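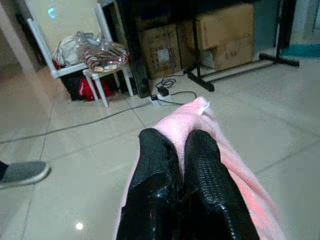 Dendow Towels – Frequently Asked Questions

Ordering and shipping questions have their own page. For anything to do with washing, drying, folding and storing your towels, start with the list on this page.

Do I need to wash new towels before using them?
Yes. Wash them once in warm water with half the usual detergent. New towels carry a finish from the mill that keeps them from soaking up water well. Most need 2 or 3 washes before they reach full absorbency.

Will the pink run?
It can in the first wash. Keep pink towels away from whites until they have been through the machine twice. After that, light colors can go together.

Can I use fabric softener?
We don't recommend it. Softener coats the loops and the towel stops drying you. If a towel has gone stiff, run it through a warm cycle with a cup of white vinegar and no detergent.

How hot can the dryer be?
Medium. Take the towels out as soon as they are dry. Over-drying is the main cause of scratchy towels and of lint.

My towel has a pulled loop. Is it ruined?
No. Cut the loop level with the rest of the pile using small scissors. Don't pull it.

Can I cut off the label?
Yes, but the care symbols are printed on it, so you may want to keep a note of them. Snip close to the label and leave the hem stitching alone.

What is the best way to fold a bath towel?
Fold it lengthwise in thirds, then in half, then in half again. This fits a shelf 12 inches deep. For narrow shelves, roll the towel after the first step.

I fold on the floor. Does that matter?
Not if the floor is clean and dry. Tile is easier than carpet, which leaves fibers on the pile. Sweep first – grit in the grout lines gets picked up by damp fabric.

What is the difference between Priltuler and Famton towels?
Priltuler is the lighter range, 300 gsm, and dries fastest. It suits gyms and travel. Famton is a thicker bath towel and takes longer on the line.

How often should towels be washed?
Every three or four uses for bath towels. Hand towels should be changed every couple of days. Hang them spread out between uses, as a bunched towel stays damp and starts to smell.

How do I match a set I bought earlier?
Send us the style number from your order confirmation. Style 758 was discontinued in August, and we have hand towels left but no bath sheets.

Who do I contact about a fault?
Write to Tharindu Talukder in customer care with your order number and a short note on the problem. Faulty towels can be exchanged or refunded.

Page last updated Sat 18 February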